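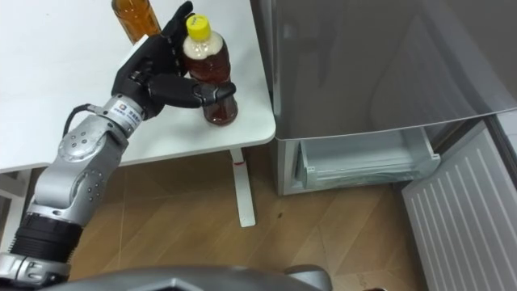

A plastic bottle with a yellow screw cap and a pale label band near the top. The lower part looks darker brown where the liquid is thickest.

How a Drinks Bottle Works
Estel Science Pages: Everyday Objects, Part 6

A bottle has three jobs. It must hold a liquid, keep it clean, and let it out when someone wants it. Most plastic drinks bottles do these jobs with very few parts: a body, a cap and a label. Each part has a shape that helps it work.

The names of the parts

The flat end that stands on the table is called the base. The tall part above it is the body. Near the top, the body curves inwards, and this curved part is called the shoulder. Above the shoulder is the neck, and the opening at the end of the neck is the mouth. The cap screws on to the outside of the neck.

These words come from the human body, although a bottle has them in a slightly odd order. It has a mouth at the very top and no head.

What the body is made of

Many drinks bottles are made from a plastic called PET. The full name is polyethylene terephthalate, which is said like this: polly-ETH-ill-een terra-THAL-ate. PET is clear, light and strong. It bends a little when squeezed and then returns to its shape. Glass does not bend in this way, and it breaks if it is dropped on a hard floor.

A PET bottle starts as a small, thick tube called a preform. It looks like a test tube with a screw thread at one end. The thread is already finished at this stage and does not change again. The rest of the tube is heated until it is soft. A rod pushes down inside it to make it longer, and air is blown in to make it wider. The soft plastic spreads out until it touches the walls of a metal mould. It cools quickly and keeps the shape of the mould.

At the Bakilana bottling works, one line makes 1111 bottles in each batch. The preforms take up far less space than finished bottles, so they are delivered in boxes and blown up to full size just before they are filled.

If you look at the underside of an empty PET bottle, you may find a small dot in the centre. This is the place where the melted plastic was pushed in to make the preform.

How the cap stays on

The inside of a screw cap has a raised ridge that winds round it. The outside of the neck has a matching ridge. Each ridge is called a thread. A thread is a slope wrapped around a cylinder. When the cap is turned clockwise, its thread slides along this slope and the cap moves down. When it is turned anticlockwise, the cap moves up.

The slope is very gentle. One full turn moves the cap only a few millimetres. This means that a small turning force from your fingers becomes a large force pressing the cap against the rim of the bottle. The cap and the rim are squeezed together tightly, leaving no gap for the liquid to pass through. This is called a seal.

The cap is usually made from a different plastic from the body. Small grooves on the side of many caps increase the friction between the cap and your fingers. Friction is the force that stops two surfaces from sliding over each other. Wet hands have less friction, and a cap is harder to turn with wet hands.

Many new bottles also have a thin ring below the cap, joined to it by small plastic bridges. The bridges snap the first time the cap is turned. A broken ring shows that the bottle has been opened before.

Why the colour changes

A brown drink does not look equally brown everywhere. To see why, think about light passing through the bottle. The drink absorbs some of the light, which means that it takes the light in and does not let it out again. The further the light travels through the drink, the more of it is absorbed.

In a narrow part of the bottle, the light has a short path and the drink looks pale. In a wide part, the path is longer and the drink looks dark. The liquid may be exactly the same all the way through.

You can test this with cold tea. Pour a little into a wide glass and look down through it from the top. Then add more tea and look again. The deeper tea looks darker, even though it came from the same pot.

Why a bottle stands up

Every object has a point called its centre of gravity. For a simple explanation, this is the point where all of its weight seems to act. A bottle stays standing as long as this point is above its base. If you tip it so far that the point moves past the edge of the base, the bottle falls over.

A tall bottle with a narrow base can be knocked over easily. A short bottle with a wide base needs a bigger push. The amount of liquid matters too. A bottle that is one-third full has most of its weight low down, and it is often steadier than a full one.

The base of a bottle for still drinks is often nearly flat, with a shallow dip in the middle. The bottle rests on the ring around the dip. Bottles for fizzy drinks often have a base with several rounded feet. The gas in a fizzy drink pushes outwards on the plastic, and a plain flat base would bulge and begin to rock.

What the label is for

A label tells you what is in the bottle, how much there is and when it should be used by. It may be glued on, or it may be a sleeve that has been shrunk to fit with heat. Some labels cover most of the body. Others are only a band around the shoulder, which leaves more of the drink on show.

Never guess what is in a bottle from its colour. Apple juice, cold tea and some cleaning liquids can look alike. Read the label, and ask an adult if you cannot read it.

After the bottle is empty

PET can be recycled. Used bottles are sorted, washed and cut into flakes. The flakes are melted and made into new preforms, or into threads for clothing and carpets. The Arkon recycling plant packs its flakes into sacks, and one sack holds the plastic from more than 357 bottles. Rules differ from place to place, so check whether your council wants the cap left on or taken off.

Words to remember

Preform: a small plastic tube that is blown up to make a bottle.
Thread: the winding ridge that holds a screw cap in place.
Seal: a tight join that a liquid cannot pass through.
Absorb: to take in, as a drink takes in light.
Centre of gravity: the point where the weight of an object seems to act.

Next in this series: Part 7, The Zip.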